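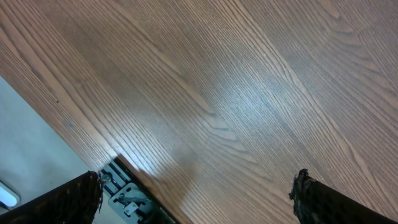 Figure 3. Wrist camera view during the table-wiping task, with the gripper open over a bare tabletop. Note the glare on the wood grain and the torn covering at the fingertips.

4.2 Wiping the table

Of the chores in our list, wiping a table was the one we expected to finish first. It has no moving parts, no drawers that stick and no socks. A person does it while talking on the phone. We set aside two afternoons for it in May and were still at it when the budget for the cloths ran out.

The task is defined as follows. The arm starts parked above the table, picks up a folded cloth from a tray, wipes the whole top once, and returns the cloth to the tray. Crumbs, where used, are dry breadcrumbs scattered by hand. A trial counts as a success if a second person, who has not watched the trial, would eat a sandwich off the result. We are aware that this is not an ISO standard. It did, however, produce fewer arguments between our raters than the five-point cleanliness scale it replaced.

We ran 339 trials across two sites, the test kitchen at Brenside and the packing room at Cordale. Both used the Olley controller with the same weights and the same cloths. The policy had been trained on 3,000 demonstrations, all of them recorded by people who, by the end, wiped tables very well indeed.

The first difficulty is seeing the table. Figure 3 shows what the wrist camera has to work with when there is nothing on the surface at all. The grain runs in long diagonal streaks and then, near the middle, bends into a wavy figure of the sort furniture catalogues are fond of. A broad patch of bluish-white glare lies across it, with a smaller and brighter spot just above the metalwork of the gripper. To a person this is a clean table near a light. To our stain detector it was, at various times, a spill, a smear and a tea towel. In 19 trials the arm scrubbed a patch of reflected light with great care and left the crumbs beside it alone. The reflection moved with the wrist, so the arm followed it, and we had to stop these trials by hand.

Closing the blinds helped. Masking out saturated pixels helped too, but at a price: the policy then treated every bright area as finished, and anything that had the good sense to be under a lamp was safe. We kept the mask for the remaining trials and report both settings in Table 5.

The second difficulty is the edge. The boundary between wood and pale floor is crisp, and our segmentation found it reliably. Knowing where the table stops did not oblige the arm to stop there. The planner keeps the wrist over the table, but a finger may hang well past the edge while the wrist is perfectly legal, as the left finger does in Figure 3. Strokes along the edge therefore tended to finish by posting crumbs onto the floor. We had not written anything about the floor into our definition of success, and the raters, who were asked only about the sandwich, passed most of these trials. Anyone who has shared a house will know the method.

The third difficulty is wear. The rough dark covering on the fingers is there for grip, and both tips are now ragged, with small shreds standing out from the ends. The shreds matter more than we had thought. They change the outline of the fingertip, which the policy uses to judge how far the gripper is from the cloth, and in close views they were sometimes marked as debris. An arm that sees crumbs on its own fingers will go on wiping for as long as it is allowed to. We set a limit of 100 strokes per trial after one run at Cordale had gone on through lunch.

We did not replace the coverings part-way through, as this would have split the results into two sets. With hindsight we would log the state of the fingertips before every session and train on worn ones as well as new. The Dijkstra benchmark, which we follow elsewhere in this paper, says nothing on the matter and appears to assume that grippers do not age.

Whether the machine can wipe a table yet depends on the table. On a plain matt top, in even light, with the blinds closed and the edges left to somebody else, it can. Results for each surface are given in Table 5, and the floor is discussed in Section 4.3, under sweeping.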